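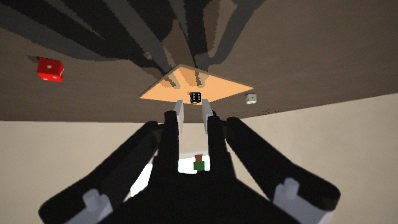 The dice task came before the arm did. Citlali Meléndez had the rules written down while the hardware was still a list of parts: three small dice on a kitchen table, one black, one red, one white, and a flat orange board to sort them on. The arm she intends to build will live in a shared workshop in Gallegos. For now it exists as a model on her home computer, with a table and a fitted kitchen modelled to go with it.

"I wanted the room first," she says. "If you test on a bare grey plane you get used to a bare grey plane. Then you put a cupboard in and the planner sends the elbow through it."

Her build partner, Eustaquio Sandoval, handles the control code. The two share a repository called Simell, which currently stands at 3,369 lines, most of them his. Meléndez did the geometry, the joint limits and the contact settings.

Contact is where the time went. A small die is light, and the solver did not like it. In early runs the fingers closed, the die sank a little way into one pad, and the next step threw it off the table. Sandoval's first fix was to shorten the time step. That worked, and it made each trial too slow to be of use.

"You can buy your way out of most contact problems with a smaller step," he says. "Then you go and make tea for every run. We put the step back and softened the pads instead."

The pads are modelled as separate parts from the fingers, so their stiffness and friction can be changed without touching the linkage. Meléndez keeps the values in a plain text file. Run 331 was the first in which the black die was lifted and set down without slipping. Run 391 is the one they now treat as the baseline.

They keep two views of the work. One looks out past the fingers and is used for lining up on a die. The other stands well back and takes in the arm, the table and the kitchen behind it. Sandoval reads joint angles from the log and seldom opens the wide view. Meléndez has it up all the time.

"The log tells you the elbow is at its limit," she says. "It doesn't tell you that it looks silly, and when it looks silly there's usually a bad solution in there somewhere."

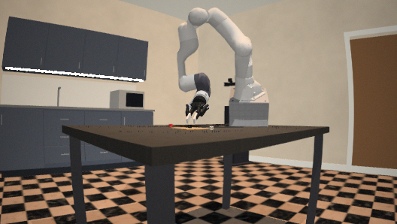
Moving to hardware

The real build is due to start in November. The pair have bench space for 12 weeks, and a set of second-hand joint drives from a supplier called Ravell. The drives have more play in them than the model allows for. Sandoval has added a backlash term -- a crude one, by his account -- and is rerunning the baseline against it.

Meléndez is more concerned with the table. The simulated one does not flex. The workshop bench does, and she has yet to measure by how much.

"I'll bolt the pedestal down and put a gauge on the far corner," she says. "If it's bad, the arm goes on its own stand and the dice stay on the bench."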